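Celach moves into the old shoe shop, and the party boxes come too

Thursday, November 25, 2021

If you've walked down Gilani Street this week and wondered why there were jelly moulds in the window where the school shoes used to be, I can put you out of your misery. Celach has moved! The lending shop for kitchen and party things, which has been squashed into the back half of the bicycle repair place on Trondinar Road for as long as I've lived in Otadside, now has a whole shopfront to itself, and I spent most of Tuesday in there getting in the way.

For anyone new to the town, it works like a library. You pay your yearly sub, you go in, you take what you need (a preserving pan, a fish kettle, enough plastic beakers for a christening) and you bring it back clean. I've had the same big colander out so often that I've started thinking of it as mine, and I was told quite firmly on Tuesday that it is not.

Ewurabena Kpodo runs it, and she was up a stepladder when I arrived, wiping down the top shelves with a cloth tied to a ruler. The shoe shop people left all their shelving behind, floor to ceiling down both long walls, and it turns out to be a nuisance as well as a gift. Shoeboxes are small and they're all the same. Stockpots aren't. She'd already had every other shelf out on the left-hand side to make room for the tall stuff, and the spare boards were stacked by the door waiting for someone with a van.

"I keep being told how lucky we are with the shelves," she said. "I've been moving those little metal pegs since Saturday and my thumbs have had it."

There are 2000 things on the books now, which surprised me, but then you start looking at the sort of thing that gets counted and it makes sense. Every cake tin is a thing. Every pastry cutter is a thing, unless it lives in a set. The tablecloths have their own page. At the old place a lot of it was in crates under a bench and you had to know to ask, so people didn't, and Ewurabena reckons half the baking tins haven't been out of the door since they were donated. Now they're at eye level, biggest at the back, and you can see the whole lot from the till.

The part I really wanted to see was the party boxes. If you have small children in Otadside you'll know about these already. Each one has plates, bowls, beakers, spoons and a jug, all plastic, all meant to match, and you borrow the box instead of buying a load of paper stuff that goes soggy under the trifle. There are 30 of them, and over the years they've got into a dreadful muddle. You'd ask for the blue and get blue plates, green bowls, and one lonely yellow beaker that every child at the table then wanted. (We had actual tears over that beaker at our house. I hid it in the end.)

So the plan for the move was to tip out every single box and start again, and Tuesday was tipping day. Wajid Dogar had pushed the old fitting benches together down the middle of the shop to make one long surface, and everything went on it. The noise! Plastic bowls rolling about sound like a very cheap thunderstorm. He'd made a rule that you sorted by shape first and colour second, and I thought that was the wrong way round and said so, and then tried it my way for a bit and had to admit he had a point. A heap of red is a heap of red, but you can't stack it until you've got the beakers out of it, and once you've stacked the bowls the odd ones show up straight away because they sit too high or wobble.

And there are so many reds! I'd never have believed it. There's a pinky one, a proper pillar-box one, and one that goes off towards orange as soon as you put it under a decent light, and all of them had been going out together as "red" with no complaints. Wajid wanted to split them. Ewurabena said that nobody's grandchild was going to mind, and that she'd like to go home at some point before Christmas. They settled on two reds, a warm one and a cool one, and I was given the job of deciding which was which by holding them up at the window. I've never felt so important.

Anything scratched badly enough to catch a fingernail came out of the boxes for good. The same went for anything with a split rim, and for a whole family of beakers that had been through somebody's dishwasher on the wrong shelf and come out slightly oval. They aren't being thrown away. The scratched bowls are going to the allotments for pea picking and slug collecting, and the oval beakers have been claimed by the playgroup for paint water. There's a crate by the till with a few still in it, so if you've a use for a lopsided bowl, just ask.

While I'm on the subject, there's a bit of news about borrowing as well. Loans used to be a fortnight, and everything went late, and everyone felt guilty about it. From now on it's three weeks for the ordinary stock and four weeks for preserving pans in the season, when there's no point pretending that you've finished with one after a single go at the damsons. Party boxes are still a weekend, Friday to Monday, because they're booked so solidly. You can reserve them up to the end of April at the moment, and Ewurabena says the first few Saturdays in spring have nearly gone, so don't hang about if you've got a birthday coming.

The price hasn't changed. I asked twice, as I was expecting it to, what with a shop window to heat behind. She says the rent is higher than Trondinar Road but they're hoping the passing trade will cover it, and that in two days of being half unpacked with the door propped open they'd already signed up more people than they normally do in a month. One man came in for bootlaces and left with a waffle iron.

A few things they're short of, if you're clearing out. Lids, most of all. Everyone gives the pan and keeps the lid, apparently, or the other way about, and there's a tall stack of lidless casseroles that can't go out until they've been paired up. Serving spoons with long handles. A really big sieve. Jugs that pour properly (they have plenty that don't, and Wajid tested them all at the sink with a face like a judge at a flower show). They do NOT want any more fondue sets. I counted five of those on one shelf and was told there were others I hadn't found.

What they would like is somebody who can sew, for the tablecloths. The long ones are fine, but several of the round ones have hems coming down, and there's one lovely checked thing with a burn in the middle that only wants a patch and then a plant pot stood on it. If that's you, leave your number at the till.

I should say something about the room itself, because I was fond of that shoe shop and I know plenty of you were too. The old foot gauge is still screwed to the floor by the window and it's staying. So is the bell on the door. The carpet has gone, thank goodness, and there are boards underneath that could do with a sand, and the stockroom at the back is going to be the washing-up room once the plumber's been. Until then there's one small sink, so please, please bring things back clean. Properly clean, with the jam off the bottom.

Opening hours are on a card in the door. They're open every morning except Sunday and Monday, plus Friday evening until seven for picking up the party boxes. There's no step, and the door is wide enough for a double buggy, which can't be said of the last place. Parking's the usual Gilani Street story, so I'd leave the car behind the chapel and walk through.

By the time it got dark on Tuesday we'd filled and labelled a good half of the boxes. The new labels are written on the short end, so you can read them on the shelf, and each lid has a list taped inside it saying what ought to be there when it comes home. Wajid wants people to tick the list when they pack up. I give that until New Year, but I'm prepared to be wrong.

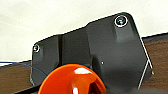
The rest of the boxes are getting done on Friday morning, and Ewurabena says anyone who fancies a couple of hours of sorting can turn up and will be given tea and a biscuit. I'll be there from ten, on the warm reds.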